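Rekport Workshop Notes > Two-Arm Cells > Upkeep

Guides | Parts | Downloads | Contact

Filed under: grippers, cable checks, brick sorting

Resetting the gripper fingers on a two-arm tabletop cell

These steps cover the brick-sorting cell at Dredetby, but they apply to any pair of arms running the Brabec finger set. Do the job after a finger swap, after a hard bump against the table, or when one arm starts dropping parts it used to hold. Allow 55 minutes for both arms if you have done it before. The first time will take longer.

You will need the hex keys from the Brabec kit, a lint-free cloth, a flat steel rule, a fresh sheet of table paper if the old one is torn, and a laptop with Edix installed. Have the cell log open before you start.

Clearing down

Stop the running program in Edix and wait for both arms to reach the park pose. Don't push them there by hand. Switch the cell to maintenance mode and lock out the power before you put your hands near the fingers.

Wipe each finger from the wrist toward the tip. Check the tips for nicks and for any side-to-side play. If a finger rocks, tighten its mounting screw a little at a time and check it again. A screw that won't hold needs replacing. Don't pack it with tape.

Next, follow each cable from the gripper back along the arm. With the power still locked out, look for flattened spots, rubbed jacket and connectors that are not fully seated. Any loop over the wrist needs enough slack for the full turn. Kiri Wihongi set ours up with the wrist at the end of its travel and then tied the cable, and we have kept to that order. If you tie it at mid travel it will pull tight later.

Setting open and closed

Restore power, keep everyone's hands outside the work area, and home the grippers one at a time. In Edix, go to Tools, then End Effector, then Limits. Jog the fingers closed at the slowest speed until the tips just meet, and save that as the closed position. Open them to the full width and save again. The default limit in our file is 786. Leave it alone unless you have changed the finger set.

Run six open and close cycles with nothing between the fingers. Both should start and stop together. If one lags, go back to the mounting screws before you change anything in software.

Set the left arm to pick and the right arm to hold open and wait. Put a loose heap of red, yellow and green bricks on the paper, well inside the reach of the left arm, and set the teal bin toward the back on the right. Jog the left gripper down into the heap with the fingers pointing straight down.
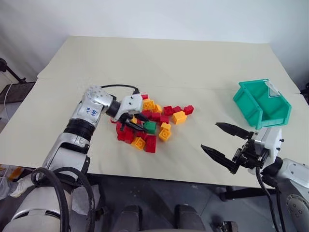
Do I have to redo the camera calibration after resetting the fingers?

Only if you loosened the camera mount or changed to fingers of a different length. The limits are stored separately from the camera file, so saving new ones leaves it untouched.

Test picks

Start with a brick at the edge of the heap and then move toward the middle, where the fingers have to work between neighbors. Use the low grip setting first. Raise it one step if the brick slips during the lift, and write the new value in the log next to the arm name. The two arms will not always end up on the same value.

Watch the paper as the fingers come down. If it drags or bunches, the approach height is too low. Raise it in small steps and repeat the pick from the same spot. Paper that has worn thin should be changed before you judge the height.

Repeat the whole test with the right arm. Move the bricks over for this and leave the program's left and right labels as they are. Buppha Thammasiri has the spare finger sets and the current Edix file if yours doesn't load.

Service interval

We check screws and cables at every changeover and do the full reset every 4000 picks. The counter is on the Edix status page and has to be cleared by hand. The October finger sets use a longer mounting screw, so keep the old ones in a separate bag.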